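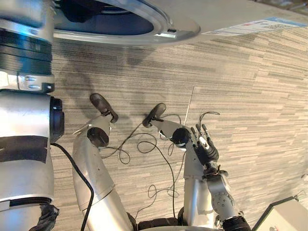 FOR IMMEDIATE RELEASE
2/27/26

Martens Arts Center Opens Call for Entries for August Print and Drawing Show

New rules cover framing, entry fees and how sales are split with artists

MARTENS — The Martens Arts Center is now taking entries for its summer exhibition of prints and drawings, which opens in August in the main gallery on Cidow Street. The show is open to any artist age 18 or older who lives or keeps a studio in Allow County. Artists do not need to be members of the center, and they do not need to have shown work before.

Each artist may enter up to 6 works. Woodcut, linocut, etching, lithography, screen print, monotype, pencil, charcoal, ink and pastel are all accepted. Photographs and digital prints are not part of this show. They have their own exhibition in the winter, and a separate call for that one will go out later in the year.

The center has changed several of its entry rules. The changes come out of comments left by artists after the last show, many of them having to do with framing costs and with how long people waited to be paid.

Framing

Work no longer has to be framed at the time of entry. Artists send digital pictures of the work first, and only pieces chosen for the show need to be made ready to hang. Prints on paper may be framed under glass or acrylic, or they may be hung with magnets on the long wall, where the center has put up steel strips for that purpose. Artists who want to use the magnet wall should say so on the entry form. Space on it will be given out in the order that forms come in.

Framed work needs a wire across the back. Sawtooth hangers will not be accepted. Frames with loose corners or cracked glass will be returned to the artist, who may fix the problem and bring the piece back before hanging begins.

Selection

Two jurors from outside the county will choose the work. They will see the pieces without the artists' names. In past years one juror made all the choices, and some artists asked for a second opinion to be part of the process. When the two jurors disagree about a piece, it goes back into the group for another look at the end of the day.

Artists whose work is not chosen will get a short written note from the jurors. The note is meant to be useful and will be a few sentences long. It will not include a score. The jurors' decisions are final, and the center's staff will not ask them to look at a piece again after letters have gone out.

Fees and sales

The entry fee is $3 for each work. The fee is waived for full-time students and for anyone who checks the waiver box on the form. No proof is needed. Fees go toward the jurors' travel and the printed list of works.

Work in the show may be for sale or marked not for sale. Artists set their own prices. When a piece is sold, the artist receives 70 percent of the price and the center keeps 30 percent. Payment will be mailed within 30 days of the sale — in the past, artists were paid after the show had closed. Prints sold from an edition may be taken home by the buyer the same day if the artist has left a second copy with the front desk.

Awards

A total of $2,000 in awards will be given at the opening reception. The money comes from Flukita, a paper and ink supply shop in Martens that has supported the exhibition in past years. The jurors will decide how many awards to give and how to divide the money. Flukita has no part in choosing the winners, and its employees may enter the show on the same terms as everyone else.

Care and insurance

Work is insured while it is in the building, from the time it is signed in at the front desk until it is picked up. The center does not insure work on the way there or back. Artists shipping their work should use a box that can be used again for the return trip and include a prepaid label. Foam peanuts make a mess in the back hall and should be left out. Bubble wrap or folded paper is fine.

Work left behind after the pickup period will be stored for 60 days. After that the center will charge a small storage fee, and the amount is printed on the entry form.

How to enter

Entry forms are available at the front desk and on the center's website. Pictures of the work may be uploaded with the form or brought in on a flash drive. They should show the whole piece, straight on, with no frame or mat in view. Artists without a way to photograph their work may bring it to the gallery during regular hours, and staff will take the pictures at no charge. Please call ahead for this — large drawings need more room to lay out.

Delivery and pickup times will be sent to artists along with their acceptance letters.

About the Martens Arts Center

The Martens Arts Center is a nonprofit gallery and classroom building serving Allow County. It holds exhibitions all year and offers classes in drawing, printmaking, ceramics and bookbinding for adults and children. Admission to the gallery is free. The front entrance on Cidow Street has a ramp, and street parking is free on both sides of the block.

Media questions and requests for pictures of past exhibitions may be sent to the center's front office.

###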